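Search this repository
Search

Umorley Parts Wording List

Short item descriptions in plain English, collected from stock sheets at the Umorley and Fanduscombe stores. There are 209 entries, 44 of them with a second wording in use at the other site. Spelling is British – "grey", not "gray".

Files are plain CSV, one row per entry: id, wording, site, note. Empty notes are left empty.
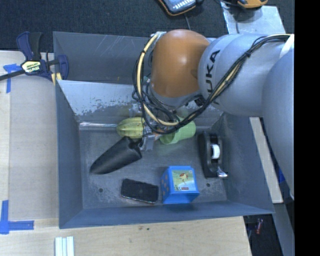

Grey sheet-metal bin with sloping walls, worn in places.

Known gaps: fasteners are thin, and the March sheets from Fanduscombe were typed up twice. Duplicates are marked "dup" in the note column and have been kept.

Compiled by Darius Eglītis. Corrections to Raimonds Tamošiūnaitė, with the entry id please.

Last changed 8/17/25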